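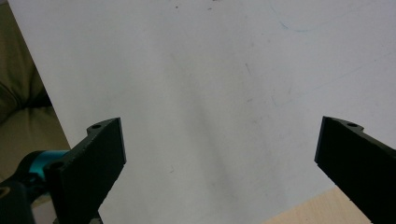
15/01/2020

I promised myself I would write something down every evening this winter, and then of course I skipped four evenings in a row, so tonight gets to be a long one with a second cup of tea to go with it.

Most of the day went to the clock problem. The left and right streams in Panicker (I still smile every time I type that name, it suits the thing so well) were drifting apart over a long session, and I had been blaming the pose tracker for it since before the holidays. Poor tracker! I went back through one of the long logs this morning, very slowly, with the plots side by side, and the offset between the two hands was sitting at 40 milliseconds by the end. Forty! No wonder the policy always thinks one hand is late to the party. The timestamps were being written when the message reached the logger and not when the reading was taken, and under load the queue on the right side just gets longer and longer.

So I moved the stamping down into the driver, which sounds like a small thing and ate everything up to lunch, and then I rewrote the bit that lines the streams up afterward.
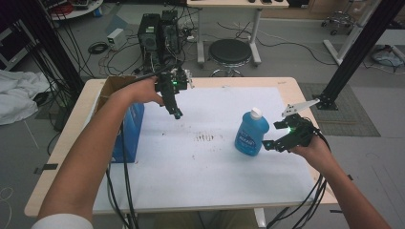 I also gave in and changed the gripper width signal. It used to be smoothed so heavily that a quick close looked like a slow, sleepy one, and I have a feeling the planner has been learning that sleepiness from us. The new filter is much lighter. It's noisier on the plots, and I'll have to get used to how ugly it looks, but the closing moment is sharp now and I think I'd choose that any day.

The old set from Eltden has 688 episodes in it, and I ran the new alignment over all of them while I answered mail. 302 came back flagged. I stared at that number for a good while. Some can be saved by re-stamping from the raw files, if the raw files are still on the Istwood drive, which I'm a little afraid to check. I'll look in the morning when I'm braver.

We're meant to have 3000 clean ones by April. It felt far off at dinner and a bit less far off now, so maybe it's the tea. Tomorrow: the drive, then the replay viewer, which still crashes if you scrub backward too fast.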